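The Case for Writing Down the Table

Standards for household and service robots have grown quickly in the parts of the field where injury is possible, and rightly so. Force limits, stopping distances and emergency controls are described in detail, and a laboratory that ignores them will have trouble finding a partner or an insurer. Far less has been written about the bench on which these machines are taught and tested. It is the position of this essay that the test table needs a written standard of its own, and that the standard should be short enough for people to follow.

The question came to a head last September, when the Ovwood working group compared kitchen handling results from the laboratories in its program. One site reported that its arm could take a mug from a stand and set it down with very few failures. A second site, using the same model of arm and the same control software, reported far worse results. Both reports were prepared with care. The first site, however, had returned the stand to a taped outline before every trial, while the second had let it stay wherever the previous trial left it. Neither report mentioned the practice, as neither was asked to. The figures had already been placed side by side in a summary table and sent out to members.

Errors of this kind are cheap to prevent and costly to repair. The draft now circulating under the name Lodonetti would prevent most of them. It asks for a record of 5 matters before any trial is counted: the objects on the table, their starting positions, the lighting, the condition of the gripper pads, and the rule by which a trial is judged to have ended. The draft runs to 4 pages. Its authors have been criticized for leaving out camera calibration, and that criticism has merit, but calibration is covered elsewhere and a second set of instructions would invite conflict.

Objections have come from two directions. The first holds that a home is untidy, and that a robot trained under fixed conditions will fail outside them. This is true, and the draft does not ask for fixed conditions. It asks that conditions be known. A laboratory may scatter its objects freely so long as it says that it did so and by what method. Disorder that has been recorded can be studied by others, and a site that wishes to show its system copes with a crowded counter has every reason to say how crowded the counter was.

The second objection concerns labor. Smaller laboratories point out that record keeping falls on the most junior staff and takes time from the work itself. During the trial period in Bragança, 121 sessions were logged under the draft rules, and the added work came to 2 minutes a session once the staff had learned the form. That is a real cost. It should be paid for openly in project budgets, and funding bodies that demand comparable results should be ready to support it.

There remains the matter of what counts as an object. The Zalton guidelines, which many sites still use, define it as any item the robot is instructed to handle. By that definition a toaster oven beside the work area is part of the room and need not be listed. We consider this a mistake. An item that narrows the path of the arm affects the outcome whether or not the arm is told to touch it, and so does the arm's own cable, which few forms mention at all.

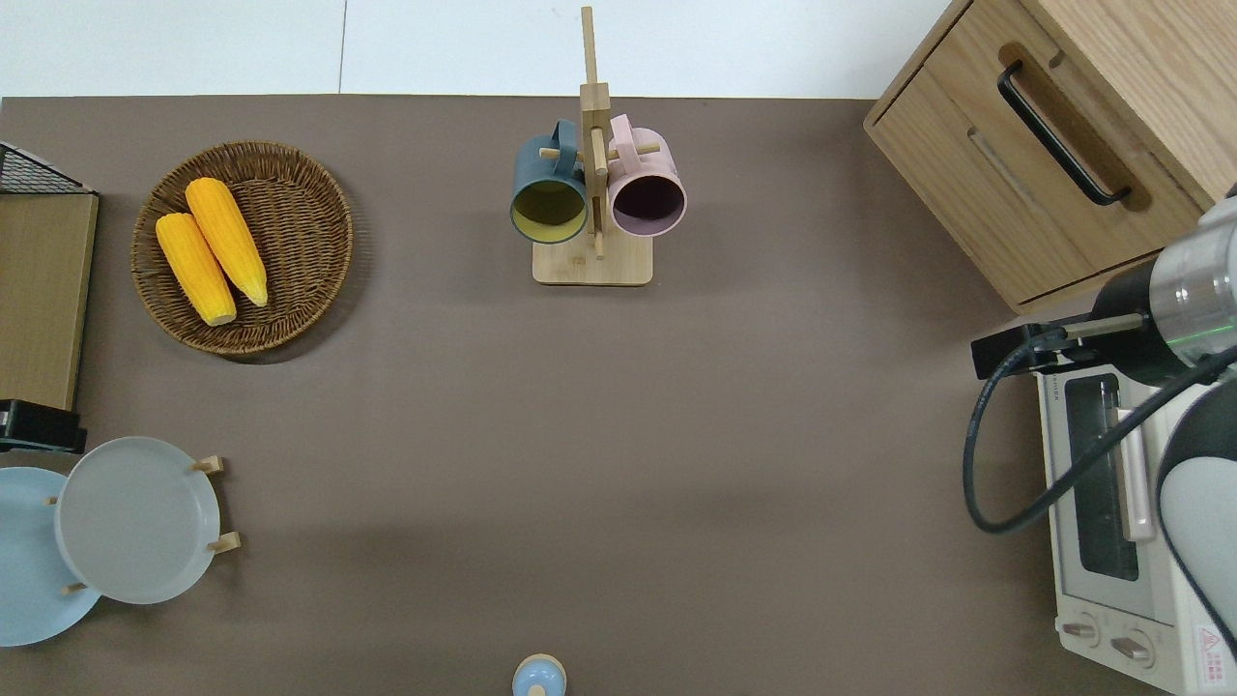
A kitchen handling table. Under the Lodonetti draft, the oven and the arm's cable would be listed along with the mugs, the plates and the basket of corn.

The same reasoning applies to items at the margins of the table. Racks, shelves and cabinets tend to be treated as background until a wrist strikes one of them, at which point they enter the report as the cause of a failed trial. They should be entered at the start. We recommend that the final text define an object as anything within reach of the arm at full extension, and that a single overhead photograph be kept with each record.

Adoption should be voluntary for the first year. After that period, the working group should decline to publish comparisons between sites that have not supplied the record. Members remain free to publish their own results in whatever form they choose, but a shared table of figures carries the name of the whole group, and its readers are entitled to know what was on the bench.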